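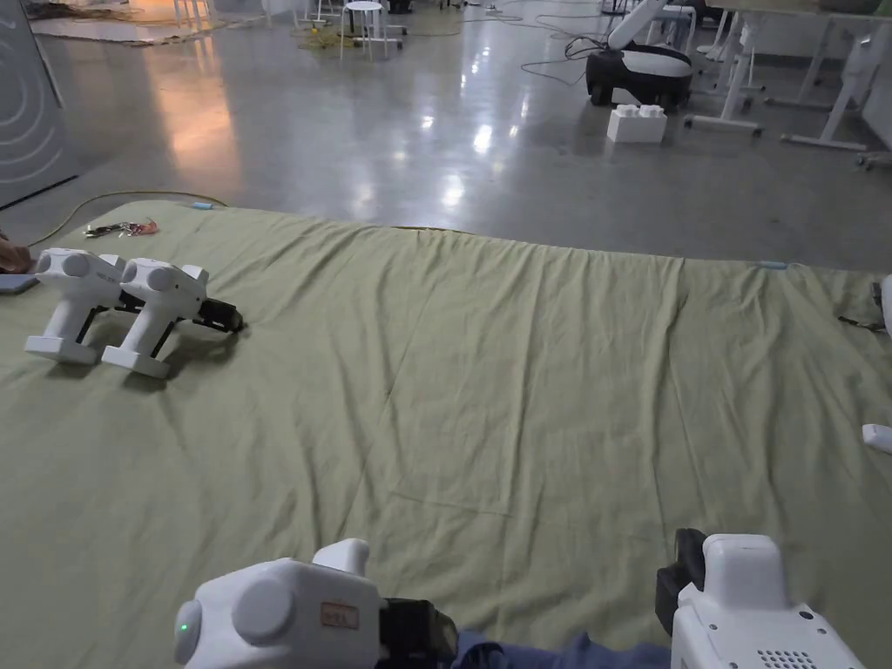 Hand-held grippers laid out on a floor sheet, with a mobile robot standing beyond it.

Print this page
E-mail this article

The training hours belong on the timesheet

By Clémence Besnard
Oct 4, 2026

Most discussion of automation at work is about headcount. At the Fostton parts warehouse, where I plan shifts, headcount did not move in the first year. The job descriptions did, and the pay grades have not followed.

Packers now spend part of each shift with a gripper in each hand, repeating picks and folds so that a machine can be trained on the recordings. In September the site logged 1877 demonstrations. Of those, 1205 were accepted. The rest were rejected for slips, bad timing or a hand in the wrong place, and the packers who made them were credited with nothing.

I think this is an accounting error with consequences. A rejected demonstration takes as long as an accepted one. It uses the same wrists. Keith Katene, who has packed at Fostton for longer than the building has had its current roof, put his accepted rate at 73 percent and asked what he was doing the rest of the time. The system has a code for equipment faults and a code for breaks. It has no code for that.

Lionel Vasseur in operations argues that paying by accepted output keeps quality up. It also moves the risk of an unfinished process onto the people with the least say in its design - the acceptance rules changed 2 times in one month, and the packers learned of it from their totals.

The fix is dull. Pay demonstration work by the hour, at the instructor grade, since instruction is what it consists of. Post rule changes before the shift starts. Let packers see the rejected recordings and the reason given for each. Gudside, our smaller site, has done the last of these since it opened, and its supervisors still have the same two screens and the same budget.

E-mail this article
Print this page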